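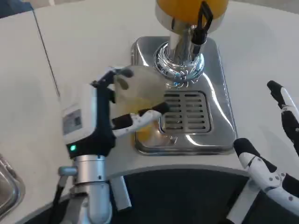

Budgeting for the second arm

Korkholm priced its juice counter twice. A single arm can hold a glass under the spout, but the black tap lever needs another hand, and the quote rose by $3713. Netine, the integrator, bills spare finger pads separately at $1000 a year. Burnton, the parent firm, had set aside $3000 for both. Order lead time is 4 months. Plan counter depth first: the drip tray takes up space that the arms need for clearance.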